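From: Koen Van Wijk
To: Tukar shop list
Date: Sun 22 February
Subject: Re: [tukar] Which end do you load the nuts from?

Hi all,

Sorry for the slow answer, I had the grandkids over and the shop was off limits (to me as well, apparently). Let me quote the question so it's all in one place:

> I'm finally building the Morasgate shelf and I'm stuck on the
> upright rails. The drawing says to slide the hardware in "from the
> open end" but doesn't say which end that is, and once the brackets
> are on I can't get anything into the grooves anymore. Also, do the
> two screws have to sit in the same groove? Mine are in different
> ones and it looks wrong to me. I don't want to take the whole thing
> apart a second time.
>
> Dekker

Dekker, I feel your pain! I've taken my own shelf apart 3 times, and every time it was for something dumb. The "open end" is whichever end is going to stay free until the very last step. On the uprights that's the top, and on the cross rails it's the right end when you're standing in front of the shelf. The drawing was made back in June, before we changed the end brackets, and I don't think anybody went back and fixed the wording. I'll try to get to it.

Now, the screws. Yours are fine in different grooves. On the cross rails they're supposed to be like that, one in the lower groove on the left and one in the upper groove on the right, so the bracket plate gets held at two opposite corners. I thought it looked crooked too the first time I laid one out, and I spent a whole evening trying to get both screws into the same groove before I held the plate up and saw the holes were on a diagonal. Duh.

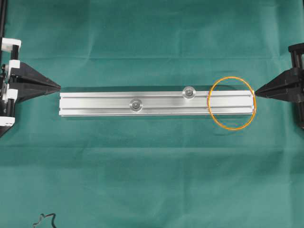
Cross rail lying flat, one screw in each groove. The orange circle is around the right end, where both grooves run out.

A few things I'd do before you tighten anything. Lay the rail down on a cloth or an old towel, mine got a nice long scratch from the bench and it's on the side everyone sees, of course. Then run a fingertip along the end of each groove and feel for burrs. If you cut the rail yourself there will be some, and a couple of strokes with a small file takes care of it. I had one nut that wouldn't go in at all and I was ready to blame the supplier, and it was just a tiny curl of metal sitting in the corner of the groove.

Leave the screws a little loose until the plate is on. You want to be able to nudge them along with your thumb. Mine ended up 100 mm apart but please don't go by that, hold your own plate against the rail and let the holes tell you. Snug up one, then the other, then go back to the first. And put a spare nut or two in each groove before you close up the end! I can't say that loudly enough. I wanted to add a hook for the broom later on and had to pull off 4 brackets to get a single nut in there.

Somebody asked off list if the Tesgate brackets fit these rails as well. I've only tried one and the holes were off by a hair, so I'd say no unless you own a drill and don't mind using it. If anyone has had better luck, speak up.

I still have over 20 of the short screws in a jar, if you're running low come by and grab a handful. The garage is open most evenings after supper.

Koen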